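Product Review: Arnura Tabletop Assistance Kit, Two-Arm Configuration
Genenley Center for Independent Living, Equipment Evaluation Office
Published March 15, 2024

The Arnura kit is a pair of lightweight robot arms with a control unit, a mounting rail and a subscription to the maker's task library. It is sold for use in homes and small residential facilities, where it is meant to take over repetitive kitchen work for people with limited reach or grip. The Evaluation Office received one kit on loan in September and returned it at the end of the trial. No payment was accepted from the manufacturer or from Trandovon, the regional distributor.

Setup

The rail clamps to the edge of a table or counter and requires no drilling. Staff completed the physical installation in a single morning. Calibration took longer. The software asks the installer to guide each arm by hand through a series of positions, and any interruption sends the process back to the beginning. The printed manual does not mention this. The online version does, in a note at the end of the calibration chapter.

Each appliance must then be registered. The installer enters the outer dimensions, marks the lid and the controls on a reference photo, and assigns a name to every button. Appliances with raised buttons were registered without difficulty. Flat touch panels were more demanding, as the arm has no edge to feel for and depends entirely on the marked positions. Labels in a language other than English are accepted, but the installer must type in the meaning of each one.

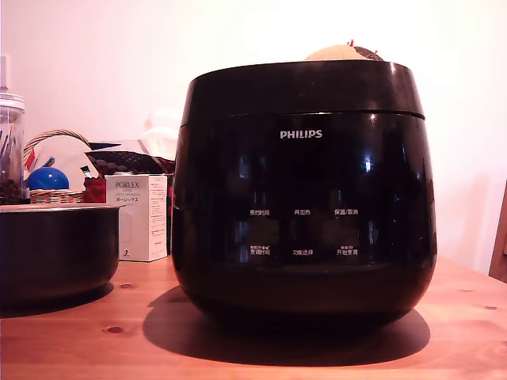 Performance

The rice preparation routine was selected as the main test, as it combines lifting, placing and pressing. The office ran it 100 times over the trial period, with the same quantity of rice and the same starting layout. The kit finished the routine without human help in 77 of those runs. Most of the remaining runs stopped at the moment of lowering the inner pot, when the software judged the pot to be off center and asked for assistance. These stops were orderly. The arms held their position, a tone sounded, and the routine resumed once a staff member confirmed the correction.

Glossy dark surfaces caused some trouble in the late afternoon, when low sunlight entered the test kitchen. Closing the blinds was sufficient. The manufacturer recommends an optional lamp, which the office did not test.

Speed is modest. A person with full use of both hands will complete the same work well before the kit does. For residents who would otherwise wait for an aide, the comparison has less weight.

Support and Warranty

Trandovon answered 2 support requests during the trial, both by the next business day. The standard warranty covers the arms and control unit but excludes the gripper pads, which are treated as consumables. Buyers comparing the kit with the Nakajima countertop model should note that Nakajima includes the pads and offers a narrower choice of routines.

Recommendation

The Evaluation Office recommends the Arnura kit for supervised kitchens with a fixed layout. It is not recommended at present for residents living alone, given the number of runs that required assistance. Member facilities may request the full test record from the office.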